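Come teach a pair of robot arms to tidy up a table

Posted 2nd August by Melahat Akgül

Hi! I run the demonstration sessions at Karaki, and I need more people. We're a small outfit on the ground floor of the old Pindell building, and what we do all day is collect examples for a learning system. A person moves the arms through a chore, we record it, and the system learns from a big pile of those recordings. The pile is never big enough, so I'm writing this ad.

You don't need to know a thing about robots. One of our best operators, Noreen Talpur, came to us from a flower shop, and she has a lighter touch on the grippers than I do (I've been at it for years and I'm a bit sore about that).

What you'd be doing

You sit at the controls and steer two arms at once, one with each hand. Each recording is one short task from start to finish. Pick up the small pieces and put them in the bowl. Move a cup from one side to the other. Hold a container with the left arm and fill it with the right. Then you reset the table, put things down in slightly different spots, and go again. And again! I won't pretend it isn't repetitive, but there's a rhythm to it that a lot of people end up liking, me included.

For this round we want 1000 good recordings of small-object tasks, shared out between everybody who signs up. A fumble doesn't ruin a recording as long as you recover from it, and we like to keep some of those in. If it goes really wrong you press the red pedal, it gets thrown out, and you start over. I threw out a lot of mine in the first week.

We use clear plastic on purpose. See-through bowls are hard for the system to make sense of, so we want plenty of examples with them, plus little pale things scattered over the wood for it to go after.
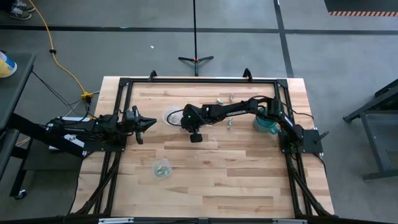 What we're looking for

Steady hands and patience, mostly. You should be 18 or older and able to sit and concentrate for a stretch. Glasses are fine, left-handed is fine (we could use more lefties, please apply). If you play an instrument, sew, or fix watches, tell me, I'd love to hear it.

The floor is bare concrete and has cables and taped lines on it, so wear closed shoes with a flat sole. We can raise and lower the operator's chair, and the controls go low enough to use from a wheelchair. If you need something else set up differently, write and ask, and I'll tell you what we can do.

Please don't apply if you want to program the arms. That's a separate job and Elias Shboul handles the hiring for it. I'm happy to pass your name along.

Hours and pay

Shifts are four hours with a proper break in the middle, and you can take up to 5 shifts a week. Mornings or afternoons, your pick, but I do ask people to stick with the slot they choose. Training is two shifts, paid the same as any other shift. The hourly rate is in the sheet I send out when you write to me, along with the bus routes and where to leave a bike.

I have 12 places. The group that started in July was 10 people and most of them are staying on, so you'll have someone to ask when the left arm ends up in a silly pose and you can't see how to get it out.

What gets recorded

We keep the camera views of the table and the movements of the arms. Your voice isn't recorded. Now and then somebody's shoes wander into a shot, and that's about as much of you as we'd expect to keep. Recordings are stored under an operator number, and Sawsan Kassab looks after the list that matches numbers to names. She'll go through the consent form with you before you touch anything, and you can take a copy home first if you'd like to read it slowly.

How to apply

Send me a few lines through the Ziltow jobs page, under "table operator." Skip the formal resume. Tell me who you are, which half of the day suits you, and something fiddly you've done with your hands lately — icing a cake counts, so does untangling a necklace.

I'll invite you in for a half-hour try at the controls. It isn't a test with a score, I just want to see whether you enjoy it. Majdi Hijazi will probably be the one letting you in, so ring the side bell marked Jovarow (the old tenant's name, we still haven't changed it) and give him a minute to get to the door.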